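Simulated arm keeps missing the mug, club project due in April

Posted by Praleck

Hi all! Our school robotics club is building a kitchen helper in simulation, and I'm having a blast with it. The job is to pick up the green mug at the island.
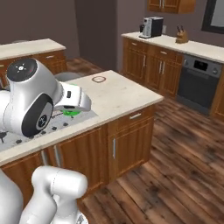
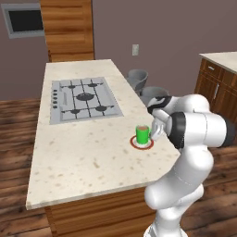
We've logged 43 tries with our script and only 12 ended in a clean grasp. Mostly the fingers bump the mug on the way down and it slides. We're on the default friction settings. Is it our approach path or the physics?

Qaisi

Love this project! I'd bet on the path. Add a waypoint straight over the mug, open the gripper all the way there, then come down slowly. Our team did that last year and our misses dropped to 9 in a whole evening of runs (we cheered, loudly). Also check that your grasp point is on the mug and hasn't been set to the saucer's origin. We lost a week to that one!

Zido

could be friction, try turning it up

Fudent

Do the waypoint first, then friction, one change at a time so you know which one helped. And save every run! We have 2,619 of them now and the old failures are so useful for testing. Please post your new numbers when you have them.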